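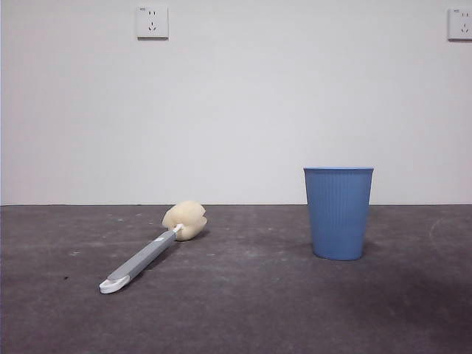
Wall outlets, white wall.

Brovgate Desktop Record Scanner
For family papers, parish copies and shoeboxes

Every family has one person who ends up with the papers. If you're reading a product page for a genealogy scanner, it's probably you. Our condolences, and welcome.

The Brovgate is a flatbed scanner with a deep lid, made for people whose source material was folded in 1911 and has resented it ever since. It handles loose certificates, letters, small albums and the kind of bound family Bible that weighs as much as a toddler. The lid lifts clear off its hinges, so you can lay a thick book down without leaning on it and hearing something crack.

It comes with Mondameo, our cataloging software. Mondameo asks you three things about every scan: who, where and when. You may answer "don't know" to all of them. Most people do for the first few evenings. You can come back later, once an aunt has been consulted, and fill in the blanks without scanning again.

What it does

Scans both sides of a letter and files them together as one item. This sounds small until you have 233 envelopes and can't remember which back goes with which front.

Reads typed text and makes it searchable. It also has a go at handwriting. On a neat census taker it does well. On a hurried one it will suggest that your great-grandfather's occupation was "lamb," and you will have to overrule it.

Keeps name variants together. Enter every spelling the clerks came up with and Mondameo treats them as one person. Accent marks are stored as you type them and ignored when you search, so looking for "Vo" will find Võ. Oanh Võ, who tested this for us on her own family's letters, has asked us to mention that it did not work in the first version. It did not. It does now.

Exports to GEDCOM, the standard family tree file, so you can take your tree elsewhere if you tire of us. Scans export as TIFF, JPEG or PDF.

What it doesn't do

It won't find your ancestors. It has no subscription to anybody's records and no opinion on whether you're descended from royalty. It also won't scan slides or negatives. We sell the Westadance for those, and it has its own page and its own set of apologies.

In use

Tín Âu put 3,229 pages through a single Brovgate over one winter, mostly his grandmother's correspondence, and reports one cleaned glass, one replaced cable and a long disagreement with a cousin over a wedding date. "The scanner was right," he wrote. "I have not told her yet."

A color letter page takes around 28 seconds at the archive setting. The quick setting is faster and fine for anything you only want to read. Please use the archive setting for photographs – you don't want to do this twice.

In the box

Scanner with removable lid
Power cord, three-prong, six feet
USB cable
Black backing sheet, to stop the other side of thin paper showing through
Lint-free cloth
Mondameo license for two computers
Printed manual, edited by Thảo Thái, with an index she is rightly proud of

The power cord plugs straight into a grounded wall outlet. Put the scanner on a solid table. A card table will do until you turn to the heavy end of the Bible.

Warranty and returns

Two years on the scanner, parts and labor. Returns are accepted within 29 days of delivery, in the original box. Please check under the lid before you send it back. We have mailed home a baptism certificate, a report card and a recipe for plum cake, and Định Giáp in returns would like it known that he copied only the recipe.

Replacement glass and backing sheets are in stock. The carrying case is back in August.

Last updated: August
14 shares | 6 comments
Brovgate is made and sold by Chu. Questions about orders: ask for Oanh Lại at the service desk. © Chu. All rights reserved. Back to top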